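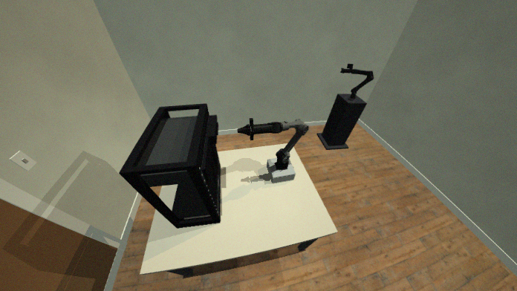

Mitra Ghaffari doubts that the new billing rules will save her clinic a single hour. She has run the back office of a small family practice for long enough to have heard the promise before, and when I called her at 7 in the morning, before the phones opened, she was already on hold with a health plan on the other line.

The rules I wanted to talk about are the ones on prior authorization, the permission slip a doctor needs before an insurer will pay for certain scans, drugs and procedures. Plans are supposed to answer faster and give a reason when they say no. It sounds fine. I asked her what had changed since September.

"The letters are nicer," she said. "They used to say 'not medically necessary' and that was the reason. Now they say 'documentation does not support medical necessity' and that's the reason. You tell me what I do with that."

Her practice uses a portal called Cadach, which was sold to them as a way to send every request from one screen. She says four of the plans they deal with accept requests that way. The others want a fax, or their own website, or both. She keeps a paper list taped beside the monitor.

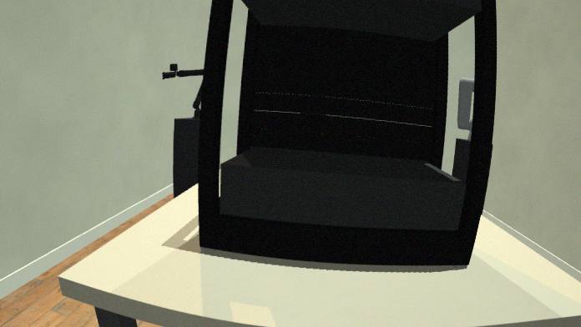

Faster answers are easy to promise when you get to say when the clock starts. Ghaffari told me one plan counts from the day a request is "complete," and it is the plan that decides what complete means. A missing fax page can put you back to day one. I have asked three people in the business to explain how a request gets judged once it is inside, and what I got was about as informative as the black frame in the picture, open at the front and dark all the way in. "I've never talked to anyone who has seen a reviewer's checklist," she said. "I'm not saying there isn't one."

She did some counting of her own over the summer. Out of 219 requests, most were approved in the end, which she regards as the best argument against the whole business. "If you're going to say yes, say yes. I paid somebody to sit there and wait for it."

I put to her the usual defense, that some care really is wasteful and somebody has to check. She didn't wave it away. She has seen repeat scans ordered because the first set was sitting in another hospital's system, and she thinks a plan is right to ask about those. 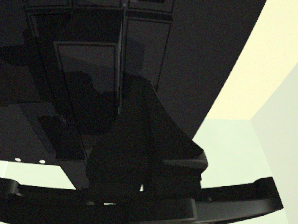
But that kind of checking could be done on a handful of services, she said, and instead the list gets longer every year. Her doctors now ask permission for a generic inhaler. Two of them have stopped prescribing it. "So did that save money? Maybe. Somebody's going to put it on a slide as savings."

Would she go back to the old rules? She thought about it for a while. "No. A deadline is better than no deadline. I'd like to see one of them get fined, though. Then I'd believe it."

By then the other line had picked up, and she asked me to call back after lunch.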